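本站使用 Cookie 以改善浏览体验。继续浏览即表示同意。[知道了]

分类:居家整理 > 卧室 > 换季衣物

上周把夏天的衣服收掉,秋天的拿出来,忙了整整一个下午,腰都快断了!不过总算摸出一套顺手的办法,趁还记得赶紧写下来。家里卧室不大、衣柜又高的朋友可以参考一下。

先说我的老毛病:以前换季我都是把衣服从衣柜里一股脑抱出来扔在地上,然后坐在中间发呆。今年学乖了,所有东西先上床,在床上分、在床上穿衣架,再一件一件挂回去。床就是你家最大的一张工作台,不用白不用。

第一步:把床腾出来

被子先抱走,搭在椅子上或者放到客厅沙发上都行。床单留着,反正弄完要换洗的。枕头我叠成一摞推到床头,不占地方,后面还能派上用场(等下讲)。

床单最好是素色的。我以前铺过一条大花的,结果找一条浅色丝袜找了半天,眼睛都花了。现在这条灰的就很好,深的浅的放上去都看得清。

然后是床尾的木踏台。我家衣柜是顶到高处的那种白柜子,我个子不高,够上层全靠它。踏台是松木的,两个木箱子一样的模块拼在一起,一高一低……不对,应该说一个矮一点贴着床,另一个往外伸出来。木头没上漆,节疤都看得见,我蛮喜欢这个样子的。

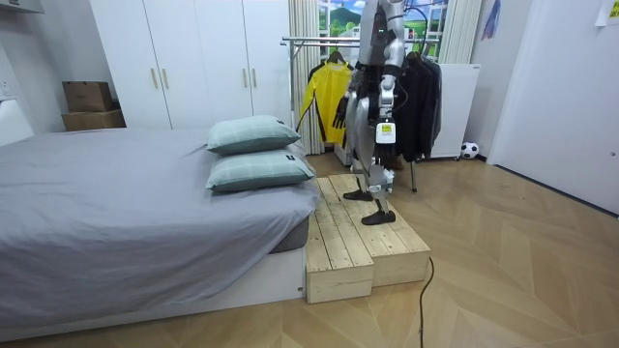
床尾的松木踏台,后面就是那排白色大衣柜。

好几个人问过我踏台哪里买的。图纸是朋友 Man-lok Kong 给的,板子在 Dradham 木料行裁好,自己回家拧螺丝,木料加螺丝一共花了211块。面板是一条一条的木条,中间留一点缝。如果你也要做,有两件事提醒你:

木条表面一定要打磨!我第一次偷懒只磨了正面,边上没磨,光脚踩上去扎了一根刺,挑了十分钟。砂纸先粗后细,边角多磨几下。

两个模块要推紧,站上去之前先用脚踩一踩,看看晃不晃。地不平的话底下垫一小块毛毡。

第二步:分堆

我只分两堆:继续穿的,和收起来的。以前还有第三堆叫“再想想”,结果每年再想想的都是同一批衣服,今年就取消了。拿不定主意的,当场套上身照镜子,三十秒内决定。

分的时候顺手摸一下口袋。我从一件旧外套里摸出17块零钱和一张过期的洗车券,哈哈。

有污渍的、掉扣子的单独拿出来放门口,千万不要想着“先挂回去以后再补”。挂回去就忘了,我有一件衬衫缺扣子缺了两年。

第三步:穿衣架

好啦,这一步我要多啰嗦几句,因为我看我婆婆 Leonora Tiongson 晾衣服的时候跟她学了不少。

圆领的衣服,不要从领口硬塞衣架!领口那圈罗纹撑几次就松了,穿起来像荷叶边。正确的做法是把衣架从下摆送进去,挂钩从领口里面探出来,然后左右肩膀各自对好。弹力面料尤其要这样,它看着很有弹性,可是领口一旦松掉,洗多少次都回不去。

衣架呢,我建议用肩膀有弧度的木衣架。铁丝的太细,薄衣服挂久了肩上会顶出两个小包,很难看。木的占位置一点,可是肩线漂亮。我从 Fereden 网店买的那批深胡桃色的,用到现在都没有变形。

穿好以后,一只手拎着挂钩,另一只手捏住肩膀的位置往外带一带,把堆在一起的布理顺。

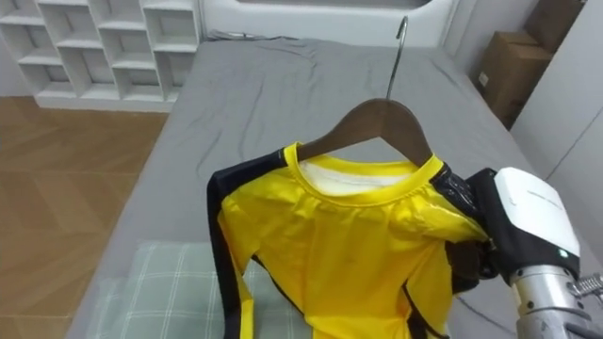

滑面料的衣服最容易出问题,化纤的运动上衣、速干衣这一类,挂上去看着好好的,关柜门一震就溜到一边去了。我的办法是在衣架两端各绕一圈橡皮筋,土是土了点,可是真的有用!介意难看的话可以贴透明的防滑条,效果差不多。

长袖也要注意。袖子不要反着窝在里面,拎起来轻轻抖两下,让它自己垂直。还有就是刚才说的枕头:手上要是同时拿着好几件,先把衣架的肩部斜靠在枕头上,衣服摊在床上,领口朝上,挂钩不会压到布,拿起来也快。我试过直接平放成一叠,挂钩全勾在一起,解了半天。

第四步:挂回衣柜

顺序是长的靠一边,短的靠另一边,中间过渡。颜色我就不排了,Apinya Rungrueang 家的衣柜排得像彩虹一样,我佩服,但是我坚持不了三天。

挂钩全部朝同一个方向。等到下次换季,穿过的那些挂回去时反过来挂,一眼就看出哪几件整季没动过。

上层放不常用的东西,厚毯子、旅行袋什么的。往上层放东西时两只脚都踩在踏台上再伸手,别一只脚踩床垫一只脚踩木头,我先生 Teodoro 就这么摔过一次,还好是往床那边摔的。

第五步:收尾

床单拆下来洗,枕套也一起换掉。分衣服掉的毛絮灰尘比你想的多得多。踏台的木条缝里也会积灰,用吸尘器的细嘴吸一遍,没有上漆的木头不要拿湿抹布使劲擦,拧干一点轻轻带过就行。

收起来的那一堆我放进 Kivby 的收纳袋,要确定衣服完全干透才封口。袋子外面贴一张纸条写上里面是什么,我以前嫌麻烦不写,到了春天就一袋一袋拆开找。

整个下来大概要2个小时,衣服多的话另算。下回想写写裤子怎么挂,裤夹和横杆我各买了一批,正在比较,等用满一个月再来讲。

标签:换季收纳 / 衣架 / 木踏台 / 小卧室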